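Lovura 8 Hour, questions before I send the entry

halinak
Posted Sun 13 August

Good evening to all. I have read this forum for two seasons and now I have a reason to write. My friend Agata Carbone and I want to enter the Lovura 8 Hour in December with her old hatchback. It is the small class, production engines, road tires. We did the two-hour races at Pruno last year and this year, so we have the license and the car has a good cage.

My questions are about the driver plan. The rules say two drivers minimum and four maximum. Many teams in our class have four. We are only two people and we would like to stay two, because the cost of the seat and the belts for other sizes is already a problem (Agata is much taller than me, we use an insert). Is it a bad idea for eight hours? And how long do you make the stints?

Thank you for any advice. Please excuse my English.

Halina Kaczmarczyk

pitwall_ron
Your English is fine, better than most of the regulars. Two drivers is legal, but check the maximum time in the seat. Last year it was two and a half hours without a break and five hours total per driver. So with two of you there is one spare hour each and that's it. If one of you gets sick at hour three, your race is over.

Get a third. Doesn't have to be fast.

Tomcat_86
Disagree with Ron. We ran as two in the small class and finished. You lose more time with driver changes than you think, and every new person in the car is a new chance to put it in the gravel. A third driver who has never raced at night at Lovura is not a safety net.

pitwall_ron
You finished because it rained and everybody was slow for half the race. Try it dry.

Tomcat_86
It rained for one hour.

halinak
Thank you both. I did not know about the five hours total, I had read only the part about the single stint. It is in another section of the rules, under medical, and I was looking under pit stops.

We have a person who could be third. He raced karts and one season of touring cars, but he does not know our car and he brakes with the left foot, which our pedal box does not like.

About the stints: our tank gives us up to 90 minutes when we drive normally. Is it better to change the driver at each fuel stop, or to do two tanks and then change?

gravel_magnet
Change at every stop. Fueling at Lovura has a minimum stop time anyway, five minutes in the fuel area with the engine off. You have to stand there, so use it. If you keep the same driver in, you gain nothing at all and they get out later with a dead neck.

One thing – you can't do the driver change while the fuel is going in. Driver out first, then fuel, then belts for the next one. Practice it in that order at home, with helmets and gloves on. The marshals are strict and the penalty is two laps.
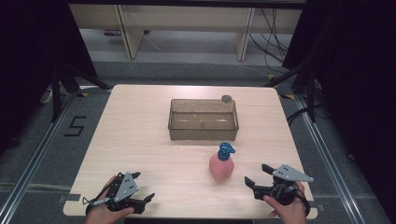
Pink pump bottle on the table, tray behind it

Lis_Racing_Dad
We did the change drill in the garage every evening for a week before our first one. First night it took us nearly four minutes. The belts were the whole problem. Put a bit of bungee on the shoulder straps so they stay up and open when the driver gets out, and sew a bright tab on the lap belt so you can tell left from right in the dark.

For the insert, put a handle on it. A loop of old webbing is enough. Pulling a foam insert out by its corner works until the corner tears off.

pitwall_ron
Agree on the handle.

oldpivus
I am going to disagree with the magnet about changing at every stop. The first stop, yes. But the sun goes down in the fourth hour in December and it takes me at least half an hour before my eyes are good at night. If you put a cold driver in at each stop in the dark, you pay for that half hour again and again. We do single stints in the daylight and double stints after sunset.

Also I would worry less about drivers and more about brake pads. What are you using?

gravel_magnet
A double stint is three hours on her tank. The limit is two and a half. Read what Ron wrote.

oldpivus
Fair. I was thinking of our car, we get 70 minutes. Then short-fill it. My point about the eyes is still my point.

halinak
We use the Pivus endurance pads in front, and the standard ones in the rear. At Pruno the front pads were half gone after two hours, but Pruno has the hard stop at the end of the long straight, and Lovura has nothing so heavy I think. Has somebody done the full distance with one set?

And oldpivus, is your name from the pads? I ask only from curiosity.

oldpivus
From the pads, yes. I still have a box of them from before they changed the compound. I did the full eight hours on one set once, in a car that weighs 900 kilos with me in it. Yours is heavier. Plan one change in the middle and do it together with a fuel stop, but after it, in your own box. No tools allowed in the fuel area.

Tomcat_86
Half a set in two hours at Pruno is normal. Lovura is kinder, but the downhill left eats the right front more than people expect. Measure it on Friday after practice and do the math from there.

If you change pads, bed the new set in practice first and keep it in a marked bag. We put in a fresh set at hour five once and Dad in the box was shouting on the radio about lap times while I was trying to find a brake pedal.

Lis_Racing_Dad
Not this Dad, for the record.

halinak
Thank you, this is very useful. I talked with Agata today on the phone. She wants to stay two drivers, I am now more for three. We will ask our kart friend to come to the test day and drive 20 laps, and we will see what he does with the left foot.

The entry form permits adding a driver until the Wednesday before, so we can send it now with two names. One more question, when I am allowed. For the night, do you all put yellow film on the lamps, or is this only for the look?

pitwall_ron
Only for the look. Spend the money on aiming them properly.

oldpivus
Not only for the look when there is fog, and at Lovura there is always fog by the river.

pitwall_ron
Here we go again. There's a thread for this in the lighting section, 11 pages, he's in most of them.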